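Wumell Snack Packing Working Group
Minutes of regular meeting, Mar 13, 2024
Minutes taken by: Edileuza Vieira

1. Previous minutes
Accepted with one correction. Under item 4, "inner liner" should read "inner divider."

2. Stock on hand
The count sheet shows 3,277 individual packets in the store room, all flavors combined. Of these, 211 have a best-by date in August and are to be packed first. The remaining packets have later dates and stay on the upper shelves until the first group is used up. The count sheet and the shelf labels do not use the same flavor names. E. Vieira will bring the labels into line with the sheet.

3. Cartons
The group compared the Boltau carton with the Pliter carton. Both are plain single-wall corrugated board. The Boltau carton has the larger footprint, but the side flaps take a crease when folded back hard, and a creased flap does not lie flat under tape. The Pliter carton folds cleaner and holds fewer of the large bags. It was agreed to stay with Boltau for mixed boxes and to use Pliter for single-flavor boxes only. Any carton with a torn front wall may be used for internal transfer. It may not be shipped.

4. Fill method
Two ways of filling a mixed box were discussed.

4.1 Upright fill. Large bags stand against the back wall, small packets go in front on their edges. Contents are easy to identify from above. Bags at the back have to be pulled out to reach anything under them.

4.2 Loose fill. Large bags go against the walls and small items are laid in the middle in any direction. Faster to fill. Flat items slide to the bottom and are missed at the check.
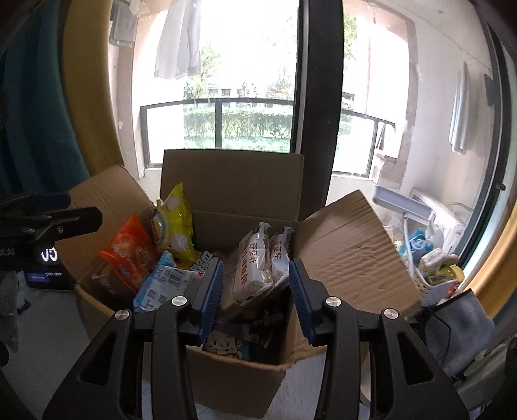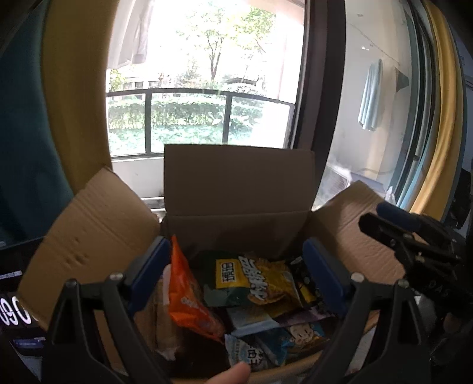

Item 4: open carton with mixed snacks, flaps folded back.

It was noted that the printed front of each large bag should face up or forward so that the checker can read the name without lifting the bag. Several packages carry only Chinese text. The checker needs a printed sheet with the package fronts and the matching English names. The sheet will be taped to the wall above the packing table, at eye level.

Barcodes do not need to face up. Scanning is done before the item goes in the box, and the second scan was dropped last season.

Agreed: upright fill for boxes that go out, loose fill for boxes that will be opened and sorted again in the building.

5. Closing and taping
Side flaps first, then front and back. One strip of tape along the center seam and one across each end. If the back flap does not come down without pressure, the box is too full and one large bag is to be taken out. Sitting or leaning on a box to close it is not permitted. The question of paper tape was raised again and left open until the present rolls are finished.

6. Order from Yip
The Yip order stands at 1,702 packets in mixed boxes. The buyer has asked for no two large bags of the same flavor in one box. This can be met with present stock if the dark-colored bags are spread evenly, and the packing list will be changed to show it. The packing list will also get a column for the initials of the person who closed the box.

7. Action items
E. Vieira: shelf labels, name sheet for the checker, revised packing list for Yip.
Store room: move the August packets to the lower shelf, set aside torn cartons.
Packing table: try the upright fill on 4 boxes and write down the time for each.

8. Other business
The tape dispenser blade is dull and will be replaced. The request for a second table was held over to the next meeting.

Meeting closed.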